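Genum Countertop Shelf Unit, Model 223
Owner's Guide, Section 3: Choosing a Spot, Putting the Unit Together, and Living With It

Revised 2022-09-19

Welcome to the part of the guide where your shelf finally comes out of the box. If you have already read Section 2 and laid out your parts, you are in good shape and can go straight to the steps. If you haven't, please flip back and check your parts against the packing sheet first. It takes a few minutes, and it is much nicer to find a missing dowel now than when you are holding two panels together with your elbows.

Before You Begin

You will need a Phillips screwdriver, a soft cloth, a small rubber mallet, and a pencil. The hex key is in the hardware bag. Please leave the power drill in the garage for this one – the cam locks are small, and a drill will strip them before you hear it happen.

Work on a flat, clean surface that is at least as wide as the finished unit. A kitchen table is fine, and so is a low-pile carpet. Most people like to put the unit together lying down and lift it up at the end, and the steps are written with that in mind. 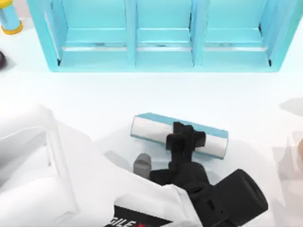 Putting the Unit Together

1. Lay the two outer side panels on your work surface with the predrilled holes facing up. The panels are marked L and R on a small paper sticker. Leave those stickers on until you reach step 9.

2. Push a wooden dowel into each of the small holes. They should go in about halfway with thumb pressure. If one is stubborn, a light tap with the mallet will do it.

3. Screw the cam posts into the larger holes. Stop when the collar of the post sits flush with the panel.

Caution: Do not keep turning once the collar touches. The thread will pull out of the panel, and a loose post can't be tightened again.

4. Fit the bottom board to the left panel. Line up the dowels first, then the posts, and press down evenly with both hands. You will feel the board settle.

5. Turn each cam lock clockwise until it is snug. The little arrow on the lock should point toward the edge of the board before you start turning. If it points anywhere else, the lock will spin and spin and never catch.

6. Add the vertical dividers. They slide into the grooves from the back. If a divider stops partway, pull it out and look for a bit of packing foam in the groove (this is the most common call we get about this model, and it makes for a very short call).

7. Add the shelf boards between the dividers, finished edge toward the front.

8. Fit the right panel last. A second pair of hands is a big help here, though you can manage alone if you brace the unit against a wall.

9. Peel off the stickers, wipe the panels down with a dry cloth, and stand the unit up. Lift it by the outer sides and never by a shelf board.

Note: If the unit rocks, loosen every cam lock by a quarter turn, press down gently on the top, and tighten them again. This lets the panels find their own level. If it still rocks, the surface underneath is probably the culprit, and the felt pads in the hardware bag can be doubled up under one corner.

Choosing a Spot

We know most people have a place in mind before they ever order, but please read this part anyway. The unit does best on a level surface, out of direct sun, and well away from the stove, a radiator, or a humidifier. Strong afternoon sun will fade the finish over time, and steam can work its way into the joints.

Give yourself some elbow room too. It is worth keeping a clear stretch next to the shelf, so that you have a place to set things down while you rearrange.
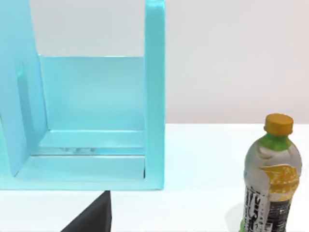

Once you have settled on a place, leave the unit empty overnight. The panels travel a long way in a cold truck, and a night at room temperature lets them relax. Go around all the cam locks once more in the morning before you load anything.

If there are small children or pets in the home, fasten the unit to the wall with the anti-tip strap, even if it seems steady.

Warning: The strap must go into a stud or a proper wall anchor. A screw in bare drywall will not hold.

Loading the Shelves

Each shelf board carries up to 5 pounds, spread evenly. Put the heaviest things at the bottom and the light ones up top. Paperbacks, mugs, spice jars, and the like are all well within the limit.

Stone, glass, and ceramic pieces can be heavier than they look, so weigh them on a kitchen scale before giving them a spot. Many of our customers keep one or two of these on the tabletop instead, where they can be admired from all sides and dusted without moving anything else.

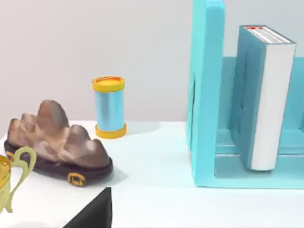 Figure 3. Decorative rock ornament on a white tabletop.

Cleaning and Care

Wipe the panels with a damp cloth and a drop of dish soap, then dry them right away. Skip anything with bleach or grit in it. Check the cam locks every November, or whenever the heat comes on for the season, as dry indoor air can loosen them a little.

Replacement hardware can be ordered from the Fillmont parts desk. Ask for kit 1626, which covers all the locks, posts, and dowels for this model. Felt pads and anti-tip straps are sold separately.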